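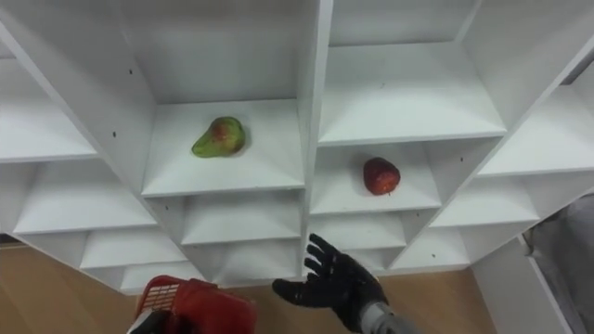
4 min read

Another summer, another email telling me to stop wasting food. The latest came from Lamell, the meal-planning app that half of Jodcombe seems to have on its phone now, and it promised I could save $2,000 a year if I'd only let it tell me what to buy. I would like to know whose trash they've been weighing. I don't think I spend $2,000 a year on things I throw out, and if I did, I doubt an app would be the thing that stopped me.

I wrote to ask where the number came from. Gordon Dhillon in their press office sent a polite reply with a link to a survey of 194 users. Read down a little and you find that these were people who had already paid for the app, and that they were asked to guess what they used to waste before they signed up. Nobody looked in a refrigerator. People who've just paid for a thing like to believe it's working, and I include myself and the bread machine.

The advice itself is a mixed bag. Freeze bread, fine. Plan two dinners from one chicken, fine, my mother did that without a subscription. But the app also gives every item in your kitchen an "eat by" day, and I have real doubts about that part. It gave my pears four days. Pears don't keep to a schedule. A hard one can sit out for a week and still be no good for anything except throwing, and then it goes soft overnight while you're at work. Press near the stem with your thumb. If it gives a little, eat it. That test is free.

Same story with eggs, hard cheese, and most of what's in a jar. The app told me to get rid of mustard I'd had open for 14 weeks. I had it on a sandwich at lunch and I'm still typing.

Normand Gill, who ran the produce counter at Hawthorne Market until it closed, thinks the bigger problem is how the stuff is sold. He'd let you buy one carrot if you wanted one carrot. Try that at the big store out on Imley Road, where the carrots come in a bag the size of a pillow and the second bag is half price. I notice that Lamell's weekly plan is very fond of second bags. I asked Mr. Dhillon if any stores pay to be in the plan. He said he'd get back to me - that was 2 weeks ago.

The free trial runs through the end of August. I'll keep it going until then and write down what really ends up in our compost pail, with prices. If the savings are there I'll say so in this space. Meanwhile, if you've used the app and kept your receipts, please send me your totals, good or bad. Guesses I already have.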